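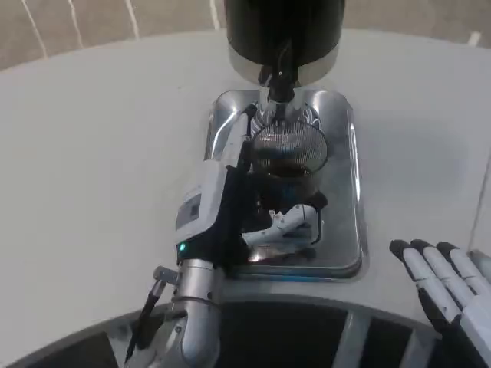

El molinillo llegó en abril, en una caja demasiado grande, con papel arrugado por todos lados. Mi hermana lo había comprado de segunda mano a un bar que cerraba en la calle de la estación. El bar se llamaba Lotska y yo había desayunado allí muchas veces sin fijarme nunca en el aparato. Mi hermana pagó 400 euros y le dieron también una bandeja, un colador y media caja de servilletas con el nombre del local.

Lo pusimos en la mesa blanca del fondo, la que antes servía para cortar telas. El taller de mi madre se llamaba Paletti y el rótulo seguía en la puerta. Habíamos decidido no quitarlo. Un rótulo nuevo costaba dinero y la gente del barrio iba a seguir diciendo Paletti de todas formas.

Mi hermana leyó las instrucciones de pie. Yo limpié la bandeja con vinagre y después con agua, y la sequé con una de las servilletas del Lotska, que dejó pelusa. Tuve que secarla otra vez con un paño.

- ¿Cuánto café se le echa? - pregunté.

- Depende.

- ¿De qué?

No lo sabía. Llenamos la tolva hasta la mitad con un café de Baysal, un tostador pequeño que repartía en furgoneta por los pueblos de la costa. El hombre de la furgoneta nos había dicho que era un grano fácil, que perdonaba los errores. Mi hermana apretó el botón y el ruido fue tan fuerte que la vecina de arriba dio dos golpes en el suelo. Llevaba años dándolos por la máquina de coser, así que en ese sentido no cambió nada.

La primera molienda salió como harina. La segunda salió como gravilla. Probamos con el colador, pasando el polvo despacio y dando golpecitos en el borde para separar lo más fino, como hacía mi madre con el azúcar cuando preparaba rosquillas. Lo que quedaba arriba se podía volver a moler. Lo que caía abajo amargaba, y lo guardamos en un bote para las plantas.

Estuvimos así toda la tarde. Tomé tanto café que me temblaban las manos y me puse a ordenar cajones. En el de las cremalleras encontré la libreta de encargos, con las tapas verdes y una goma. La última página apuntada era de un vestido de comunión. Mi madre había escrito las medidas y debajo, subrayado: cintura 62, dejar margen. No decía el nombre de la niña. Tampoco sabíamos si el vestido se había entregado.

Mi hermana miró la página un rato.

- Estará en el armario - dijo.

Fuimos a ver. Había abrigos, dos pantalones con el bajo prendido con alfileres y una funda de la tintorería Diron que pesaba poco. Dentro estaba el vestido, terminado salvo por el dobladillo. Lo extendimos en una silla, lejos del café. La tela se había puesto un poco amarilla en los hombros.

- Esa niña ya estará casada - dijo mi hermana.

- No hace tanto.

- Mira la libreta. Es del año 2000.

Miré la libreta y era verdad. Mi madre había tenido el vestido colgado todo ese tiempo, y cada primavera debía de haberlo apartado para sacar los abrigos y volverlo a meter. Nunca nos habló de él. Me acordé de que una vez, siendo yo pequeño, una mujer entró en el taller y discutió con ella en voz baja, y que mi madre después estuvo planchando hasta muy tarde. Podía ser eso o cualquier otra cosa. Se lo conté a mi hermana y dijo que ella recordaba a otra mujer y otra discusión.

Volvimos a la mesa. Ella giró el regulador un poco a la izquierda, apenas una raya, y molió otra vez. Puse la mano debajo del colador y toqué lo que caía. Era parecido a la arena de la playa cuando está seca. Preparamos dos tazas y las bebimos sin hablar, mirando hacia la puerta. El café estaba bueno. Mi hermana apuntó la posición del regulador en la libreta verde, debajo de las medidas, con el mismo lápiz corto que venía enganchado en la goma.

Abrimos dos semanas después. El primer día vendimos 40 cafés y una señora entró a preguntar si todavía cogíamos bajos. Mi hermana le dijo que no. Yo le dije que según el bajo. La señora dejó una falda encima de una silla y pidió un cortado, y cuando se fue tuvimos una pelea sobre la falda que duró hasta la hora de cerrar.

La cosí yo esa noche, con la luz del mostrador. No lo hago bien, pero un bajo recto lo sabe hacer cualquiera que haya crecido allí. Cuando terminé me quedaba hilo blanco en la aguja. Saqué el vestido de la funda, busqué los alfileres que había dejado mi madre y empecé por el lado de la cremallera. Arriba la vecina arrastraba una silla. Mi hermana limpiaba el molinillo con un pincel y de vez en cuando levantaba la cabeza para decirme que iba torcido.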